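The bench that Groder Street argued over

I've been to a lot of council meetings, and I can't remember one as lively as the night our town argued over a bench. One bench! The plan was to swap two parking spots outside the Haugen bakery for a seat and a couple of planters, and by 7 p.m. there were 60 people in a room set out for half that.

Huia Hoani, who runs the shoe repair place, was dead against it. Gwilym Probert wanted three benches, and a drinking fountain while we're at it. The cost came up over and over – $1,000, most of it for the planters – and I still think that's pretty cheap for somewhere to sit down with a bun.

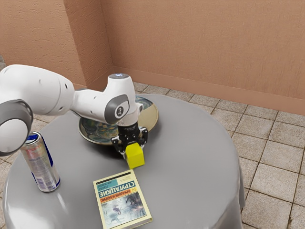
The vote got pushed to June, so I'll be back, and I'm bringing my own chair.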